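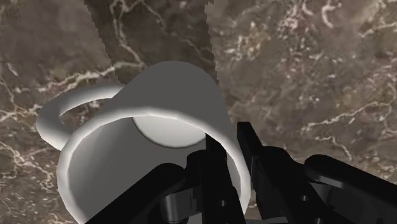 Keeping an older laptop useful: tips for the home workshop

Print this page | E-mail this page

My family has four laptops and the newest one is a Tronari from six years ago. I don't like to replace a machine that still starts every morning, so I keep a list of small jobs that I do for them. I first wrote it down on 10th September for my neighbor Lindiwe Swanepoel, and I have added to it after that.

Clean the fan before you blame the processor

If the laptop is slow only after half an hour of work, it is very often dust. Shut it down fully, take out the charger and, if the model allows it, the battery. Remove the bottom cover. Hold the fan still with a wooden toothpick and blow short bursts of canned air from the inside toward the vent. A fan that spins freely from the air can damage its bearing.

Put the screws on a sheet of paper on which you have drawn the outline of the cover, each screw in its own place. On many laptops the screws near the hinge are longer, and a long screw in a short hole will press into the board from below. I have done this once, on my wife's machine.

Change the disk first, the memory second

When the laptop still has a spinning disk, a solid state drive will give you more than any other part. Copy the old disk before you open anything, and try to open a few files from the copy. Khang Lục, who has the repair counter in Skerkham, charged me 169 for a drive and the labor. For the second laptop I bought the drive myself and needed one evening.

Before you order memory, look up how many slots the board has. On thin models the memory is soldered and there is nothing to buy.

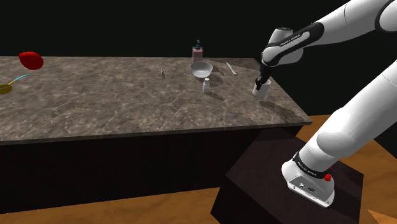 Care for the battery

Do not leave the laptop on the charger day and night at 100 percent. Most makers have a setting which stops at 80 percent, and it is worth ten minutes to find it. If you put a machine away for winter, leave it half charged in a dry room. I put ours away in December and check it each month.

A battery that pushes up the touchpad is swollen. Stop using the laptop, do not charge it, and do not try to press the battery flat. Ask your local waste site how they want to receive it.

Sort the files before you buy more space

Last year I was sure that our family disk was too small. Then I found 3,399 pictures that were saved twice, and some 1,408 files in the downloads folder that we had not opened for years. A duplicate finder will do this work, but let it move files to a folder first — not delete them — and wait a week.
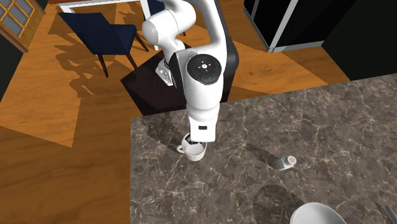 After the sorting I empty the trash and restart, and only then I look at the free space again. The number can be wrong until the restart is done.

Small things that help

Wipe the screen with a soft cloth that is a little damp with water. Window cleaner can take off the coating.

Write the model number on tape and put it inside the charger box. We have three chargers with the same plug and different power.

Keep the old drive in a drawer for two months after you change it. After this you can erase it and use it for backups.

Print this page | E-mail this page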